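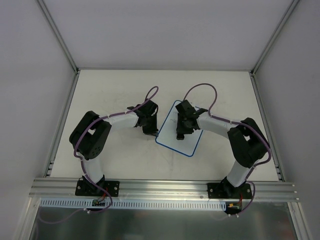 Obituary and Death Notice Editor (part-time, remote)

Endgate handles paid and unpaid death notices for small newspapers that no longer have a desk of their own. Funeral homes and families send in text, we edit it to the style of the receiving paper, confirm the facts with the funeral home, and deliver finished copy before the page closes. Last year the desk processed 1,664 notices, of which 1,106 were full-length obituaries and the remainder were short notices, card-of-thanks items and memorial verses.

We have one opening on the evening desk, starting in December. The position reports to Marloes Prins, desk manager.

Hours and pay

Shifts run from 2 p.m. to 8 p.m. Central, four days out of seven, on a rotating schedule posted a month ahead. Some holidays are included. Pay is hourly and is stated in the first reply to each applicant. Overtime requires approval from the desk manager before the hours are worked.

Duties

Edit submitted text for spelling, grammar and house style. Each client paper has its own style sheet. Differences are small but binding – one paper abbreviates months, another spells them out, and a third does not print street addresses.

Confirm every death by telephone with the funeral home or crematory named in the submission. Email alone is not accepted as confirmation. Notices submitted by a family without a funeral home require a copy of the death certificate or a call to the issuing office.

Check dates against each other. Age at death must agree with the dates of birth and death, and a marriage date must not fall after the recorded death of the spouse. Discrepancies go back to the sender in writing and the notice is held until they are settled.

Check the order and wording of survivors. The editor does not add, remove or reorder relatives without written instruction from the person who placed the notice. Disputes between family members are passed to the desk manager.

Enter finished copy in Restulex, our notice queue, with the correct paper code, run dates and billing class. Photographs are cropped to one column and matched to the notice number.

Log corrections. A corrected notice runs at no charge if the error was ours.

Requirements

At least 2 years of copy editing, newspaper clerical work or funeral home office work. A degree is not required.

Accurate typing and a steady telephone manner. Most callers have had a death in the family within the week.

Familiarity with the usual names of churches, lodges, military branches and service medals in American obituaries. Reading knowledge of Spanish is useful but not required.

A quiet room, a wired internet connection and a headset. Endgate supplies the computer.

Training

New editors spend three weeks paired with a current editor. During that time all copy is read a second time before release. Second reading continues after training for any notice longer than 600 words.

How to apply

Send a resume and the names of two references to the desk manager by email, with "Evening desk" in the subject line. Do not send published obituaries as samples. Applicants who pass the first review receive a timed editing test of five notices with planted errors, to be finished in 90 minutes. The test is paid.

Interviews are by telephone and last roughly half an hour. Applicants who are not selected will be told by email, and their test papers are deleted once the position is filled.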